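About Us

By Brigitta Schnyder | 7th January | 3 comments | 268 shares

Hi, I'm Brigitta! Jonas Moser and I run Rosley, a small tool-lending club and evening fix-it school, and we've been at it long enough to have strong feelings about drawers (we hate them). Things go into a drawer and you don't see them again until you move house. So everything we lend goes out in a clear, open box, and you can check what's in it before you even pick it up.
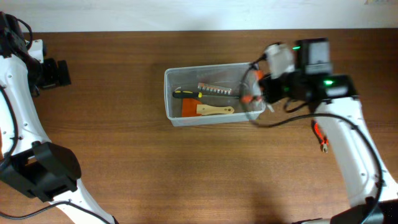 Screwdriver, bits or sockets, and scrapers, all in one clear box.

We started with one shelf and a pile of putty knives from Jonas's garage. Now we have 200 members, and last November we passed 1,806 loans – I still can't quite believe that one!

Small stuff is my department. Little pieces love to roll off a table and under the radiator, so I'm a big fan of anything that keeps them in a row, and a bright color like orange is even better because your eye goes right to it.

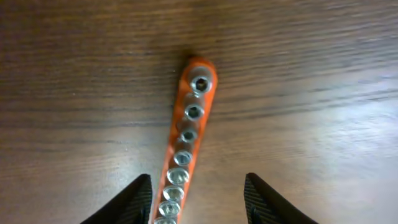

Come and join

Bring a wobbly chair, a squeaky hinge, whatever you've got. Beginners are very welcome, and Jonas makes the coffee (strong, sorry).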